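The woman who untangles other people's cables

I'll admit it, I turned up with a carrier bag. When I arranged to interview the woman behind Jorulano, a one-person tidying business that does desks and drawers and very little else, she asked me to bring along "the worst thing in your house that fits in a bag". It took me no time at all. I went straight to the hall cupboard and scooped out the cables.

She works from a ground-floor unit behind a row of garages, and she had the kettle on when I got there on Wednesday morning. She asked me not to print her name, as half her clients are neighbours and they'd rather not be guessed at. Fair enough! She took the bag off me, peered in and said, "Oh, lovely. These are all yours?"

They were. Well, mine and the last two tenants'.

She started out in the office at Bunel, a firm that sold stationery to schools, where she was the person everyone came to when the printer had gone quiet. "It was never the printer," she told me. "It was always somebody's foot. You'd get under the desk and there'd be a nest down there, and one plug hanging out." She began staying for half an hour on Fridays to sort out one desk at a time, then a colleague asked if she'd come and do her dad's study, and the dad told his bowls club. She left Bunel the following spring.

I wanted to know what people get wrong, and she didn't have to think about it. They pull. "You find an end, you get excited, you pull it. And all you've done is made the knot smaller." Her way is slower to start with. She holds the big loops still in one hand and opens up the thin stuff with the other, teasing it apart until there's some air in it, and she lets the ends hang down so she can see what she's got.
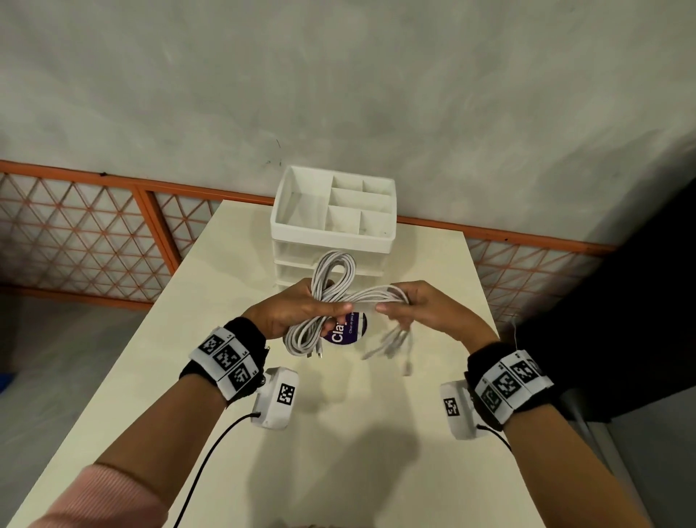 White cables being eased apart over the table, with the desk organiser waiting behind.

She says white cables are the hardest. With a mixed lot you can follow the black one and ignore the rest, but when they're all the same pale colour your eye keeps hopping from one to the next. "I go by thickness," she said. "Shut your eyes if you have to. Your fingers know which one's fat."

And then what? I'd always wound mine round my hand, tight, and tucked the end in. She winced. She likes a loose figure of eight, because the twist you put in on one side comes out again on the other, so it doesn't spring into a corkscrew when you next want it. She doesn't hold with elastic bands ("they go sticky, and then you've got a sticky cable") and uses strips of soft tape from Lillonex, which she buys by the roll. A proper tie should take you five seconds to undo, she reckons. Any longer and you won't bother doing it back up.

The bit I was dreading was the throwing away. I am a keeper. I have a lead for a camera I sold years ago, and I told her so, hoping for sympathy. I got a small amount. Her rule is that every cable has to be introduced to the thing it belongs to, there and then, plugged in if possible. If it can't find its partner in 30 days, it goes off to be recycled. "People say, but what if I need it? And I say, you didn't know you had it."

The strangest job she's had was a retired surveyor who had labelled everything in his own numbering system. There was a cable marked 1301, and neither of them could work out what it was for. He wouldn't part with it. "So it's in his drawer, beautifully coiled," she said, laughing. "He might remember one day."

She isn't stern about any of this, I should say. Her own kitchen drawer is a disgrace (her word) and she has a cat called Lã who sleeps in the box of spare plugs and has never been asked to move. She doesn't think anybody needs a perfect desk. She'd just like people to be able to charge their phone without swearing.

Before I left I asked what she'd tell someone starting this weekend with a cupboard like mine. Make a cup of tea, she said, clear a table properly, tip out one bag and leave the rest where it is. Stop when you're cross. "It's been in there since about 2000, some of it. It'll wait till Sunday."

I did two bags that evening. I also found the lead for my old camera again, and it's on the hall table while I think about it.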